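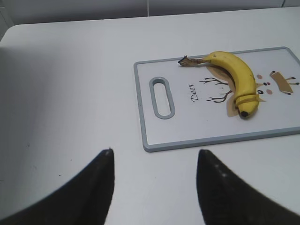 Banane auf dem Deer-Brett, noch am Stück.

Obstpause im Haus Luik – häufige Fragen

Kommt immer wieder dasselbe per Mail, deshalb gesammelt. Stand Dezember, wird ergänzt wenn Zeit ist.

Wann gibt es Obst?
Vormittags ab 9.30 Uhr am Tresen in der Teeküche, Erdgeschoss. Nachmittags nur, wenn was übrig ist. Kein Anspruch auf Reste, bitte auch nicht schon um neun die Schalen durchwühlen.

Warum so viele Bananen?
Weil sie weggehen. Äpfel bleiben liegen, Birnen sind entweder hart oder Matsch. Pro Lieferung kommen 200 Bananen, die verteilen sich auf alle Etagen. Wer was anderes will: Wunschliste hängt am Kühlschrank. Mango wurde schon sehr oft gewünscht. Wir wissen es.

Werden die Bananen vorher geschält?
Nein. Schale bleibt dran, geschnitten wird durch die Schale durch. Die Stücke kleben nicht aneinander, werden nicht so schnell braun und jeder zieht sich die Schale selbst ab. Abfalleimer für Schalen steht links neben der Spüle, Bio, nicht Restmüll.

Muss man die Bananen waschen, wenn die Schale eh abkommt?
Ja. Kurz unter kaltes Wasser, abtrocknen, fertig. Das Messer geht durch die Schale ins Fruchtfleisch, also was außen dran ist, kommt sonst mit rein. Wird gern vergessen.

Wie dick sollen die Stücke sein?
Daumenbreit reicht. Für die Kleinen aus der Krabbelgruppe bitte schälen, dünner schneiden und jede Scheibe nochmal teilen. Sonst nicht dünner, die dünnen trocknen am Rand aus und dann isst sie keiner mehr.
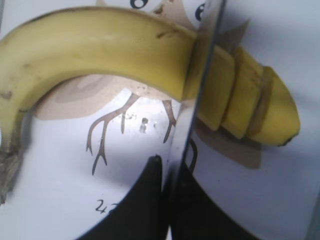
An der Klinge, Schale bleibt dran.

Von welcher Seite fängt man an?
Eigentlich egal. Wir fangen an der Blütenseite an und lassen den Stiel bis zum Schluss dran, da kann man gut festhalten. Das dunkle Endstück kommt weg. Stiel natürlich auch, der letzte Rest am Stiel ist meistens trocken.

Gerade oder schräg schneiden?
Gerade. Schräg sieht hübsch aus auf dem Teller, aber die Schale lässt sich schlechter abziehen. Für Geburtstage von mir aus schräg.

Die Banane rollt weg, was tun?
Flach auf die Seite legen, Bogen vom Körper weg. Nicht hochkant auf den Rücken stellen, das kippt. Messer von oben durchdrücken und kurz ziehen, nicht sägen. Wenn man sägen muss, ist das Messer stumpf – dann bei Asanka Gazi melden, die schleift nach.

Darf ich das gute Messer von oben nehmen?
Nein.

Braune Punkte auf der Schale – noch gut?
Ja. Kleine Sommersprossen sind völlig ok, die Banane ist dann eher süßer. Dunkle Streifen außen heißen meistens nur, dass sie irgendwo angestoßen ist. Aufschneiden und nachsehen. Weiche glasige Stellen rausschneiden, der Rest geht normal raus. Riecht sie gärig oder ist Schimmel am Stiel: weg damit, ganze Banane.

Und wenn sie noch grünlich ist?
Leichter Grünstich kann geschnitten werden, schmeckt halt etwas fester. Richtig grüne zurück in die Kiste, zwei Tage warten. Ein Apfel daneben beschleunigt das. Nicht in den Kühlschrank, da passiert gar nichts mehr außer schwarzer Schale. 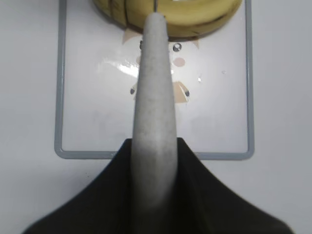
PLULTARI e. V. | Team Obst & Teeküche

Wer ist zuständig?
Einkauf und Kisten: Kenta Kobori. Schneiden, Bretter, Messer: Asanka Gazi. Vertretung steht im Plan an der Innenseite der Schranktür. Bitte nicht beide gleichzeitig anschreiben, sonst antworten beide oder keiner.

Wieviel schneidet man vor?
Erstmal fünf Bananen, dann schauen. Nachschneiden dauert keine Minute, weggeworfene Stücke ärgern alle. Bei Regen wird mehr gegessen, fragt nicht warum.

Wie lange dürfen geschnittene Stücke stehen?
Mit Schale zwei Stunden, abgedeckt. Danach ab in die Dose zum Einfrieren (dann schälen!), Tiefkühlfach unten. Daraus gibts Bananenbrot oder Milchshake. Rezept fürs Brot liegt im Ordner, Seite ist etwas verklebt.

Hilft Zitronensaft gegen braun werden?
Bei geschälten Stücken ja, ein paar Tropfen. Bei ungeschälten unnötig, die Schnittfläche ist ja klein. Kinder mögen es meist nicht.

Welche Unterlage fürs Obst?
Die mit den Tierbildern. Nur Obst und Gemüse. Kein Käse, keine Zwiebeln, auf keinen Fall Fleisch – dafür gibt es die bunten im unteren Fach. Bananen nehmen Zwiebelgeschmak sofort an, das hatten wir schon.

Dürfen die Unterlagen in die Spülmaschine?
Lieber von Hand, lauwarm, weiche Seite vom Schwamm. Wir wollen, dass die Tiere noch eine Weile zu erkennen sind. Die Reste vom Bananensaft bitte gleich abwischen, angetrocknet wird das braun und klebt wie verrückt. Zum Trocknen hinstellen, nicht flach stapeln. 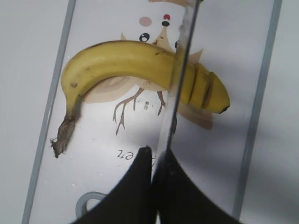 Wer danach noch Fäden oder dunkle Ränder sieht: Natron mit etwas Wasser, kurz einwirken lassen, abspülen. Keine Scheuermilch.

Dürfen Kinder mitschneiden?
Ja, mit dem Kindermesser und wenn jemand danebensteht. Banane ist dafür gut, weich und verzeiht viel. Die Enden vorher ein Stück einritzen, dann klappt auch der erste Schnitt durch die Schale. Finger als Kralle, üben wir jedesmal wieder.

Wohin mit übrigen ganzen Bananen?
Zurück in die Kiste, Schalenseite oben, nichts Schweres drauf. Oder mitnehmen, Zettel mit Namen ist nicht nötig.

Weitere Fragen?
Zettel in den Kasten neben der Teeküche oder einfach Kenta abfangen, vormittags bei den Kisten.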